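Hand-held gripper demonstration

Hand-held gripper demonstration is a method of gathering examples for a learning system in which a person carries out a task with a gripper held in the hand, and a camera fixed to the gripper records the work. The recordings are later used to train a control policy for a robot arm fitted with a gripper of the same shape. The method belongs to the wider field of learning from demonstration and is used chiefly for table-top work such as picking, placing, sorting and folding.

Background

Earlier collections relied mostly on teleoperation, in which an operator drives a real arm from a distance, or on kinaesthetic teaching, in which the arm is moved by hand. Both need the robot to be present for every example. A hand-held tool removes this need, so examples can be gathered in kitchens, workshops and offices where no arm could easily be installed. The cost is that force and joint data are usually missing, and the movement of the tool must be worked out from the video or from a separate tracking unit.

Equipment

A typical tool has a grip, a trigger, two opposed fingers and a camera mounted behind or above them. The fingers are commonly printed or moulded in plastic and faced with a softer material that raises friction and makes up for small errors in alignment. The Flernent pattern uses a fixed plastic block with a replaceable pad on its inner face. The Mollia pattern uses a flexible finger made in one piece, which bends round the object but is harder to model.

The opening between the fingers is recorded with each image. In the simplest tools it is measured from the picture, using marks on the fingers; in others a sensor on the trigger shaft supplies the value. Dark, matt fingers are often preferred on pale work surfaces, where their outline is easy to separate from the background.

Procedure

A session begins with a calibration take, during which the fingers are opened and closed fully with nothing between them. The operator then performs the task repeatedly, changing the starting position of the objects after each take. In the routine set out by Thaddeus Abernathy for the Tronance collection, a take lasts no longer than 30 seconds and a session no longer than 90 minutes, with a check of the pads after every 20 takes. Each take starts and ends with the fingers open. Takes in which the operator's free hand enters the view are marked and kept apart.

View from the gripper

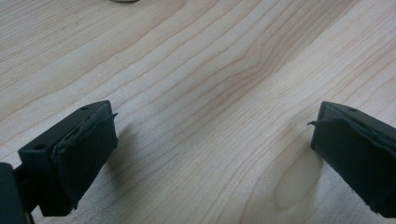
Does the work surface have to be the same in every take? It may vary, and most collections change it on purpose, so that the trained policy does not come to depend on one colour or pattern.

The camera moves with the fingers, which therefore hold nearly the same place in every image while the surroundings shift. This gives the learning system a steady reference for judging the distance to an object. It also means that objects can leave the view during an approach, and many systems supply the policy with the last 2 images in place of a single one.

Pad wear

Pads applied by hand differ slightly from one finger to the other, and their edges may lift or fray. Small differences of this kind are generally left in the data. A pad that has shifted far enough to alter the closing width is replaced, and the calibration take is repeated.

Screening

Recordings are screened before training. Takes with lost tracking, blurred images or a missing opening value are removed. The Okafor screening rule also removes any take in which the fingers remain still for more than 2 seconds, on the grounds that long pauses teach the policy to wait. Other groups trim the pause and keep the rest of the take.

See also

Learning from demonstration
Teleoperation
End effector
Camera calibration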